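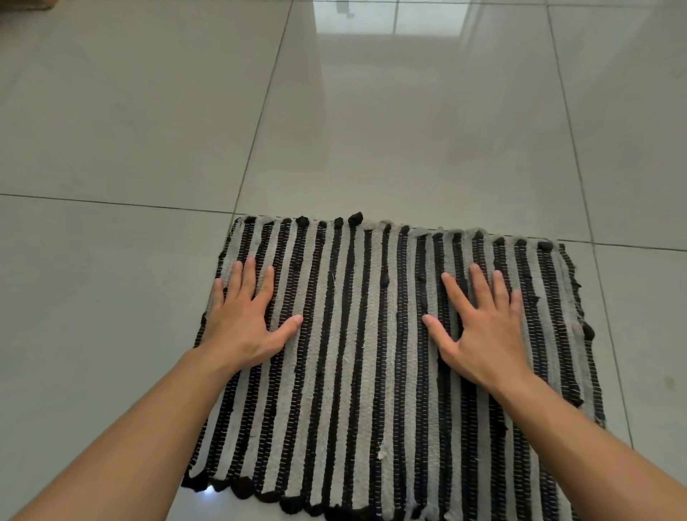 Skondeck Student Robotics Board
Forum: Course Projects > Household Tasks
Topic: Rug flattening task - proposed scoring and recording rules

bedum_lab_coord
Posted 9:14 am
Members of the project group are asked to review the following before the May demonstration. The task is now defined as follows. The rug begins on the tile floor with at least one fold. The operator, and later the arm, must bring it flat by pressing and smoothing with an open hand or pad. A trial ends when the operator lifts both hands clear of the rug. Trials longer than 70 seconds are to be stopped and entered as incomplete.

Recordings should be made from head height, with both hands in view for the whole trial. The striped rag rug remains the standard item. Please do not substitute the bath mat from the supply closet, as it has a rubber backing and does not slide in the same way.

Comments are invited on the scoring section in particular. The draft awards one point for each corner lying flat and one point for the middle.

tilefloor_kw
Posted 9:52 am
Thank you for posting the draft. I wish to register an objection to the corner rule. The right side of this rug is frayed, with lumps of fabric standing out along it, and a corner at that side may be flat in every practical sense while the fringe next to it is not. Two graders will disagree on this. I would suggest that the score be taken from the stripes alone: if the stripes run straight from the near edge to the far edge, the rug is flat.

mech_section_b
Posted 10:20 am
I do not support scoring by stripes. A rug can have straight stripes and still carry a ridge running the same way the stripes run. The ridge would be hidden by the very pattern we are relying on. The corner rule is imperfect, but it can be checked by hand.

tilefloor_kw
Posted 10:31 am
That is a fair point with respect to ridges along the stripes. It does not answer the concern about the fringe. Would the group accept corners measured a hand's width in from the edge?

bedum_lab_coord
Posted 11:05 am
A hand's width differs from one person to the next. Please propose a distance that can be marked on a ruler.

vision_subgroup
Posted 11:48 am
The vision subgroup asks that the floor be discussed before the scoring is settled. The tile is highly polished and returns a bright reflection beyond the far edge of the rug. Our edge finder, which was built on the Walczak course template, treats that reflection as an object boundary in a portion of the trials. We reviewed 31 recordings and had to correct the far edge by hand in many of them. The grout lines cause a smaller problem of the same kind.

We have also found that the black knots along the far edge are not level with one another. One near the middle sits higher and rounder than those beside it. The depth estimate reads it as a remaining fold, and the planner then directs the arm to press on it again. It will not go down, because it is a knot.

We request permission to lay a matte sheet over the tile.

mech_section_b
Posted 12:17 pm
We would oppose the matte sheet. The friction between rug and tile is the central difficulty of the task as assigned. On a sheet the rug will grip, and the results from last term could no longer be compared.

vision_subgroup
Posted 12:40 pm
Last term's results were obtained with 2 operators and no arm. It is not clear to us what would be lost.

mech_section_b
Posted 12:58 pm
The baseline would be lost. The written report is required to cite it.

kerix_pad_team
Posted 1:33 pm
A note from the team preparing the Kerix pad. We studied the two-handed technique closely, with the palms down, the fingers spread and pointing toward the far edge, and the thumbs angled in toward each other. Our pad has a single contact surface and cannot hold one half of the rug while it works on the other. In our tests it pushed the entire rug across the floor on 3 occasions without removing the fold. We therefore ask whether a second pad may be used simply as a weight.

tilefloor_kw
Posted 1:46 pm
I see no rule against it. The people doing the task by hand have two hands available to them.

mech_section_b
Posted 2:02 pm
A weight placed by a student before the trial begins would be outside assistance. A weight placed by the arm during the trial would be acceptable to our section.

kerix_pad_team
Posted 2:10 pm
That is understood. The arm will place it. Please note that this will use part of the time limit, and we may return to request an extension.

bedum_lab_coord
Posted 3:25 pm
The following decisions have been entered in the project record.

The corner rule stays, with each corner measured two inches in from the woven edge. Fringe, knots and loops are excluded from scoring on all sides.

The matte sheet is not approved for scored trials. The vision subgroup may use it for calibration, and may lower the blinds during scored trials provided that all teams are given the same light.

A second pad is permitted when placed by the arm. The time limit is unchanged at present.

Teams are also reminded to sweep the tile and pick lint off the rug before recording. Several members have left this step out.

vision_subgroup
Posted 3:41 pm
We accept the decision on the sheet, although we continue to disagree with the reasoning. Could the coordinator confirm who holds the key to the blinds?

bedum_lab_coord
Posted 3:50 pm
The key is at the front desk and must be signed for.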